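Skekum Lake cabins – 20 or 22?

tredbridge_dan
We have cabin 20 booked for October. Is 22 worth the longer walk to the dock?

morais88
Take 22. Quieter, and the heater works. 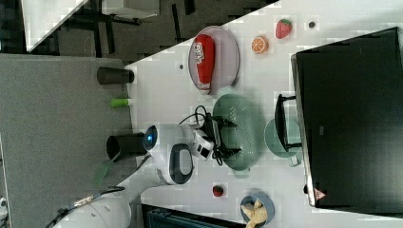 The kitchens are the same in both. Bring your own pans and coffee filters. I pack ketchup too, a squeeze bottle like the red one on the pink plate, as the camp store often runs out.

pinehook
Disagree on 22. The road noise is worse there – we moved after one night.

tredbridge_dan
Thanks. Keeping 20.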